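工单主题:Codness 站到站屏,925 路显示“即将到站”,但是没有车来
提交人:Thanakorn Kaewmanee(线路信息组)
提交日期:2026年1月31日
涉及系统:Drivitz 调度平台、Farix 到站屏
优先级:中
状态:已解决,继续观察

一、问题说明

各位同事好。中文不是我的母语,所以我尽量写得简单、清楚,如果有用词不准确的地方,请直接在工单里改正。

从本周开始,Codness 站的乘客反映,到站屏上 925 路公交车一直显示“即将到站”,可是等了很久也没有车。过了一会儿,这一行自己消失,下面变成下一班车的正常时间。早高峰和晚高峰都有,中午比较少。司机方面没有报告故障,车辆也没有晚点很多。

有几位乘客因为相信屏幕,没有坐先来的 958 路,后来上班迟到了。两条线路从 Hedlund 总站到 Codness 站走同一段路,所以他们本来坐哪一路都可以。客服已经向他们道歉,但是我们需要找到真正的原因。

二、第一次检查

我先在 Codness 站台上比较了到站屏和手机应用。手机应用里没有这辆“即将到站”的车,只有到站屏上有。然后我走到对面站台,对面的屏幕一直正常。

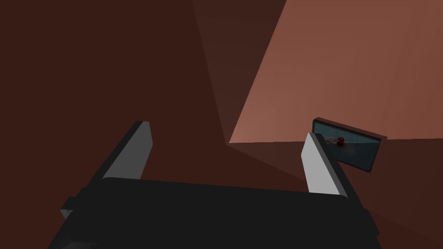
两个数据来源应该每隔一小段时间对齐一次,这是 Drivitz 手册里写明的。站台上的情况不一样:刚开机的时候,屏幕和手机的预测时间很接近,以后越走越远,最后好像上图里机械夹爪的那两根手指,中间张开很大的距离。我重新启动了屏幕的控制盒,差距马上变小,可是到了晚高峰又出现。所以重启只能暂时用,请值班的同事不要把它当作解决办法。

当天我还做了这些检查:
控制盒的系统时间:正确。
网络连接:稳定,没有断线记录。
屏幕软件版本:和其他站相同。
站点编号设置:正确,和线路图一致。
GPS 信号:车辆在桥下面会短时间丢失,出桥后恢复,和以前一样。

三、Farix 技术支持的第一次回复(我整理过)

他们认为可能是屏幕缓存太旧,请我清空缓存,再把刷新间隔改成 2 秒。我照做了。改了以后屏幕刷新确实快,但是错误的车还在,而且控制盒变得比较热。第二天早上我把刷新间隔改回原来的值,并且把这个结果告诉了他们。

他们又问,屏幕上的线路号会不会是看错了,比如把 958 看成 925。我觉得这个问题有道理,所以专门去看了一次。 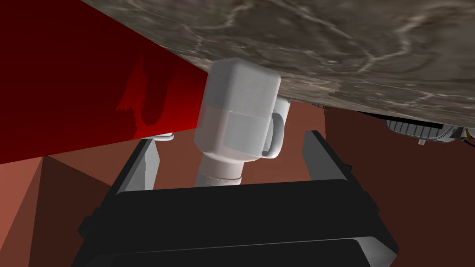
线路号的显示也有一个小毛病,我在这里一起记录。Codness 站用的是旧型号屏幕,如果把字号调到最大,数字的斜线和弯的部分就不平滑。它的边缘很像上图红色面板上那块影子,一级一级的,像楼梯。站得近的人会觉得难看,不过 925 和 958 还是可以分清楚,我请两位不认识这条线路的同事从候车亭里读,他们都读对了。因此看错号码的可能性可以排除。字体的问题我会另外开一张工单,不放在这里处理。

四、第二次检查:看调度记录

既然屏幕本身没有发现问题,我向调度中心要了车辆记录,大约 200 条,包括正常的时段和出错的时段。我把每一次“没有来的车”和车辆编号放在一起看,慢慢发现了共同点。

出错的车都在 Hedlund 总站换过线路。也就是说,这辆车上一趟跑 925 路,回到总站以后,调度员把它改成 958 路。去年 10 月冬季时刻表开始使用以后,这种换线变多了,因为高峰时 958 路需要加车。

按照正常的流程,换线的时候,旧的班次应该先结束,新的班次再开始。可是在记录里,旧班次的状态还是“等待发车”。车一离开总站,Drivitz 收到它的位置,就同时给两个班次计算时间。手机应用会检查车辆编号,同一辆车只显示一次;旧型号的到站屏没有这个检查,于是把两个班次都显示出来。乘客看到的 925 路,其实就是前面刚刚开走的 958 路。

这个解释也说明了为什么对面站台正常:往总站方向的车还没有换线。

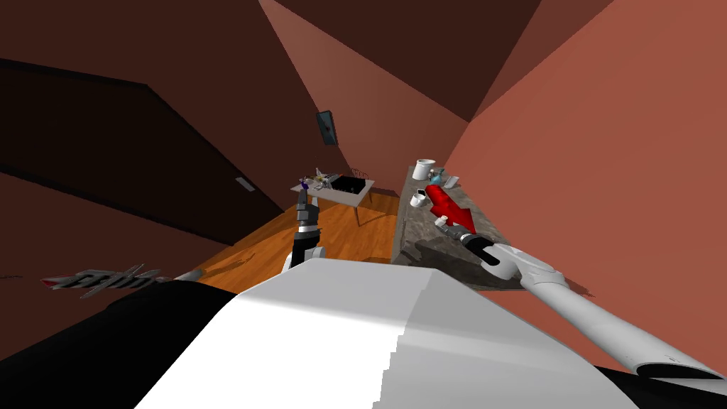

调度员换线以后,怎样确认旧班次已经结束?
在 Drivitz 里打开车辆页面,看“当前任务”一栏。只有一个班次,就是已经结束;如果有两个,请选中旧的班次,点“手动结束”,然后等屏幕下一次刷新。

我和 Hedlund 总站的早班调度员一起试了上面的做法。我们选了一辆马上要换线的车,先不手动结束,Codness 站的屏幕果然出现了错误的 925 路。接着调度员结束旧班次,我在电话里听到他说“好了”,再刷新一次,错误的那一行就没有了。晚班我们又试了一遍,结果相同。

五、原因

冬季时刻表导入的时候,总站的“自动结束班次”选项没有打开。以前的时刻表里换线很少,调度员习惯手动结束,所以长时间没有人注意到。新的调度员接受培训时,看的是新版手册,手册上写系统会自动结束,他们当然没有再做手动的一步。我认为这里没有哪个人的责任,是设置和手册不一致。

六、处理

Drivitz 的管理员昨天夜里在末班车以后打开了这个选项,并且清理了还留在系统里的旧班次。清理以前做了备份,备份放在线路信息组的共享文件夹,名字里有“换线前”三个字。

今天早高峰我在 Codness 站待到人流变少才离开。

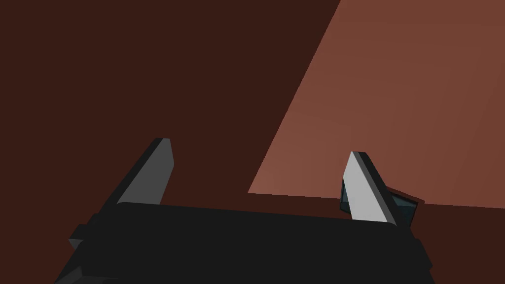 这段时间里每一班 925 路都按照屏幕的时间到了,最大的误差也在允许范围内。958 路加车正常显示,没有重复。我问了候车的一位女士,她说今天的屏幕“总算说真话了”。晚高峰由晚班同事观察,结果请写在本工单下面。

还没有完成的事情:
请 Farix 回答,旧型号屏幕能不能也增加车辆编号的检查。他们说需要问开发部门,还没有给时间。
请培训组在手册的换线一章加一句话,提醒调度员看“当前任务”。草稿我已经写好,需要一位中文好的同事帮我检查语法。
其他总站的同一个选项是不是打开,我下周会一个一个确认。

七、补充记录

调度中心,当天下午:
已收到。总站三个班组都通知了。如果夜里临时换线,仍然请调度员手动看一遍,直到本工单关闭。

客服组,当天下午:
请问可不可以告诉乘客,屏幕已经修好?有一位乘客留了电话,想知道结果。

Thanakorn,当天下午:
可以告诉那位乘客,我们找到了原因,也已经改了设置,现在还在观察。请先不要说“完全修好”。如果他再看到有问题的车,请他记下站名、时间和线路号,有照片更好。

晚班,当天晚上:
晚高峰 Codness 站正常,没有多出来的 925 路。有一辆 958 路因为路口堵车晚了一些,屏幕和手机应用显示的时间一样。控制盒温度正常。

Thanakorn,当天晚上:
谢谢晚班的同事。状态改为“已解决,继续观察”。其他总站检查完以后,我再来申请关闭工单。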